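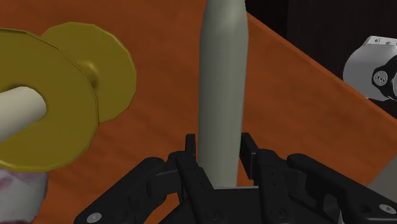 Robotic Grasping, Unit 4: Reviewing a Simulation Kit Before You Buy
Handout prepared by Lotte Coppens

The unit uses one product all the way through, the Hendik tabletop manipulation kit. It is sold as software with optional hardware. The software part is a physics simulator with a library of ready-made tabletop tasks, a set of gripper models, and a recorder that saves every run. The hardware part is a real gripper with multi-jointed fingers that is meant to match the simulated one. The college holds a licence for the software only. The gripper on the bench in the lab is on loan from Ochoa, the reseller, until December.

You are being asked to review the kit the way a buyer would. Some of you will end up in workplaces where this is the job: a vendor sends a trial licence, your manager wants a page by the end of the month, and there is money attached. The marks are for judgement backed by what you measured.

What the kit claims

The vendor's sheet makes four claims that matter for this unit.

1. Policies trained in the simulator transfer to the real gripper without retraining.
2. Contact between fingers and rounded objects is modelled well enough to predict slip.
3. The wrist view in the simulator can stand in for the wrist view on the real arm.
4. A new user can build a task from the library in under an hour.

Claim 4 is easy to check and you will check it yourselves in the first lab. Claim 1 is out of reach with the time we have. Most of the unit goes to claims 2 and 3.

Grasping an upright cylinder

The standard test object is a tall, slightly tapered cylinder, matte grey-green, rendered without a label or any other markings. It looks too simple to be a useful test. Two things make it harder than it looks.

The first is the taper. A parallel-sided rod gives the same contact at any height. On a tapered one the fingers meet a surface that leans away from them, so part of the squeezing force is directed along the object. If the friction value is set too high the simulator will hide this and every grasp will hold. Check the friction value before you believe a good result. The default in the Hendik library is high, and Leopoldo Valdovinos found last term that half his successful grasps failed once he brought it down to the figure for smooth plastic.

The second is the view. With the camera looking out over the palm, a tall object held low between the inner fingers runs straight up the middle of the picture and out past the top. You can see the base, the two inner fingers and their tabs quite well. You can't see the top of the object at all. A controller relying on that view alone has no direct measure of how far the object leans at its far end. It has to infer the tilt from the sides of the cylinder. Shading helps a little, as it falls off down one side and gives a cue to the curve, but shading depends on the light and the real bench is lit differently.

Write down which quantities you can read from the wrist view and which you are inferring. This is the part of the lab report that most people leave thin.

Clutter and what it does

The workspace in this task is a wooden tray with a raised rim, and the library lets you put other items in view. The yellow spool with a pale dowel through it is the one you'll meet most often. It sits close to the camera on the left and takes up a lot of the picture for an object that has nothing to do with the grasp.

Large nearby clutter is a fair test of a vision model. Run your detector with the spool in and with the spool out, keep everything else fixed, and report both. If the numbers differ by more than you can explain, look at where the detector is putting its attention before you start tuning anything.

The rim deserves a look as well. It has nearly the same colour as the tray floor and is told apart mainly by the brighter top face and the dark line on its inner side. Edge-based methods tend to do well on it under the default light. Try moving the light so the top face is no longer the brightest surface. Xu's notes (Yiran Xu, lab folder, second file) have the settings for this.

How real is the rendering

The kit gets this partly right. The gripper links have their pin holes and recesses modelled, and the screw heads are there, which is more detail than a physics engine needs. The wood has a faint grain. The shadows under the gripper are deep enough that the lower links lose most of their shape, and that agrees with what you get from a real wrist camera under an overhead lamp.

The weak points are the curves and the background. The edges of the spool discs are faceted, so a disc that should be round shows up as a many-sided polygon when it is near the camera. Past the rim the background is almost black. A real bench has shelving, cables, people's sleeves and a window behind it. A model trained on a dark background may treat anything back there as new. Put some variety in before you train.

You should say in your review whether these matter for the use you have in mind. Faceted discs are no problem for someone grasping cylinders. They could be a serious problem for someone who wants to put a dowel through a hub.

Price and terms

Ochoa quotes 3000 dollars a year for a teaching licence with 19 seats. The real gripper is priced separately. Support is by email, and replies came in two working days when we tested it. The licence does not include the Tamotden add-on, which handles cloth and rope. You won't need that here, but a buyer might, so mention it.

One term to watch: recordings made with the trial licence can't be opened once the trial lapses unless you export them first. We lost a week of runs this way - export at the end of every session.

Lab procedure

1. Load the upright cylinder task and save a copy under your own name.
2. Set friction to the value on the lab sheet. Record the old value.
3. Run 19 grasps with the spool in view and 19 with it removed.
4. For each run, record whether the object stayed between the inner fingers for the full lift and how far the base shifted against the palm.
5. Repeat one set with the gripper closed at half speed.
6. Export everything.

Work in pairs. Faustino Salinas is in the lab from 2 pm for help with the exporter.

What to hand in

A review of no more than 4 pages, addressed to a person who has to decide whether to buy. State the use you are reviewing for in the first paragraph. Give your results in one table. List the claims you tested, the ones you didn't, and what testing the rest would take. Finish with a recommendation, which may be to wait.

Comments on this page

Crescencio Mendoza: The friction field shows up under Materials in the newer version, not under Contacts like on the lab sheet. Took us a while to find it.

L. Coppens: Thanks, the sheet has been corrected.

jpark_r: Does the half-speed set need both spool conditions or just one?

L. Coppens: Just one. Say which you used.

T. Wren: Our detector got worse with the spool taken out. We ran it again and got the same thing. Is that worth writing up?

L. Coppens: Yes, please write it up, with both tables.

Related handouts
Unit 3: Contact, friction and slip
Unit 3 supplement: Reading a vendor data sheet
Unit 5: Comparing Hendik and Jasatness on the same task
Unit 6: Wrist cameras and fixed cameras

Questions about this handout: Lotte Coppens, robotics teaching office | © Course authors | Back to top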